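Trekley Street Clothes Swap
Minutes of the May catch-up, as typed up by Mio

Hi all, Mio here. Hiyori usually does these but she had her hands full with the tea urn, so you're stuck with me. I type the way I talk, sorry in advance. If I've got anything wrong, sing out before the next one and I'll fix it.

Who was there
Me (Mio Fukuda), Kenta Sekiguchi in the chair, Hiyori Tsuchiya, Toshiko Sasaki, and a few new faces from the Ebihara end of the street who I hope will come again. Yuto Amano sent apologies, he was on a late shift, but he emailed his bits through and Kenta read them out. We started at 7.20 pm, twenty minutes after we said we would, which is pretty good for us.

1. Last meeting's minutes
Everyone was happy with them except Toshiko, who pointed out that she'd offered to lend two clothes racks, and the minutes said ten. She does not own ten clothes racks. Fixed now. Moved Hiyori, seconded Kenta.

2. Things left over from last time
The sign for the front gate is finished and it looks great, lovely big green letters you can read from the bus stop. Kenta still has to pick up the trolley from his cousin in Trernero. He said the same thing last time and we all had a bit of a laugh about it, but he's promised to go on Tuesday and he's taking the ute.

The mirror question is still open. We have one long mirror and it leans, so whoever's using it has to hold it with one foot. One of the new people (I didn't catch your name, I'm so sorry, please tell me next time!) thinks her sister has one on a proper stand. She'll ask.

3. Money
Hiyori gave the money report. We have $3,142 in the account, and that includes the street grant, which we can only spend on swap gear and hall hire. Toshiko asked if the sausage sizzle counted as swap gear. It does not. The sizzle has to pay for itself, same as last year, and last year it did with a little bit over.

We agreed to pay for the hall up front for the next four swaps. It's a little cheaper that way and then we don't have to chase each other for the deposit every time. Moved Toshiko, seconded me. All in favour, except one person who was in the kitchen.

Hiyori also asked that receipts come to her in an envelope with your name on the front. Last time she got a handful of them loose in a biscuit tin and one had been used as a shopping list.

4. How the last swap went
Mostly really well! It was our busiest yet and the kids' table was stripped bare before morning tea. We had loads of women's tops, way too many, and hardly any men's pants. Kenta wondered if men just wear theirs until they fall apart. Nobody in the room was prepared to argue.

What didn't work was the token system. People got one token per item, so somebody who brought in a good winter coat got the same as somebody with a singlet. We went round and round on this for ages. Toshiko would like two tokens for coats and shoes. Yuto's email said to scrap tokens completely and trust people. I'm with Yuto, but I can see it getting messy in the first half hour when everyone rushes in.

In the end we settled on trying it Toshiko's way once, and then having another talk. If it's a pain we'll try Yuto's.

There was also a bit of a mix-up at the door, where somebody's own cardigan got hung up on a rack and swapped. We got it back, thankfully. From now on there'll be a box under the front desk for coats and bags, well away from the racks.

5. The T-shirt mountain
This took up most of the night. We have a huge number of T-shirts left over, they're all in Toshiko's garage, and her husband would like to park the car in there again before winter.

Kenta brought up what puts people off, and he reckons it's the printing. A plain tee goes in a minute, but anything with a work logo or a fun run or a big word on the front gets flicked past. I said I don't mind a big word myself. Plain grey with HUGO down it in chunky black letters, I'd wear that to the shops, no worries. Hiyori said she'd cut it up for dusters. So there you go, different strokes. 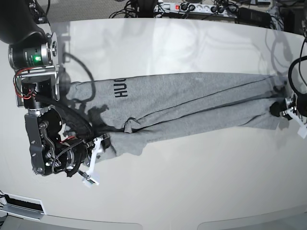
Ideas for the leftovers
I'll just put these down in the order people said them.

Toshiko wants to run a T-shirt yarn afternoon. You cut the body of the shirt into one long strip and give it a pull so it curls up, and then you can crochet it into mats and baskets. She's made a bath mat already and passed it around, and it's really thick and squishy. She needs sharp scissors and a big table. Shirts without side seams are the best for it, so if you're helping sort, please put those to one side for her.

One of the Ebihara folks suggested tote bags. No sewing needed if you cut off the sleeves and neck, then fringe the bottom and knot it. She's done them with a Grade 4 class and says the kids had them finished inside an hour. We all liked that one, and it would give the kids something to do at the swap while the grown-ups are trying things on.

Kenta wants to bundle up the really tired ones as rags and offer them to the mechanics at Sturex. They go through heaps, apparently, and they'd pick up. Cotton only though, the shiny sports ones don't soak up anything. He'll ring and find out if they care about colour.

Yuto's email suggested a "pay nothing" rack out by the gate for whatever's left at closing time. Hiyori was worried about rain and about it turning into a dumping spot, and I think she's right to be. We said yes as long as it comes in at the end of the day, and Yuto has to be the one bringing it in. (Surprise, Yuto!)

We're going ahead with all four in a small way. Toshiko's garage gets cleared first.

6. Sorting day
We need a proper sorting session before the next swap. Toshiko's place, starting at 8 in the morning, and she's making egg sandwiches. Bring a marker if you've got one. The piles will be swap, yarn, totes, rags and "no idea".

Please only bring clean things. I know everyone knows this. I'm still writing it down, after the gym bag.

7. Other bits and pieces
Hiyori asked whether we could take curtains and bedding. General feeling was no, they're bulky and we've nowhere to hang them. She's going to put together a list of other places that do take them and stick it by the door.

Someone asked about dress-ups for Book Week. Lovely idea, and we'll do a separate rack. If you have old costumes, school play stuff, capes, wigs (washed, please) then give them to me and I'll keep them in my spare room.

Kenta's been asked if the street over can join in. Everyone said of course they can, but then we may need more racks, and we're back to Toshiko's famous ten.

Jobs
Kenta: trolley, and ring Sturex about rags
Hiyori: pay the hall, curtain and bedding list
Toshiko: yarn afternoon, sandwiches, two racks
Yuto: the gate rack, out and in
Me: costumes, the coat and bag box, new tokens in two colours

We finished up at 9.05 pm. There was half a lemon slice left and it went home with Kenta. Whoever left a blue lunchbox lid on the bench, it's at my place.

Mio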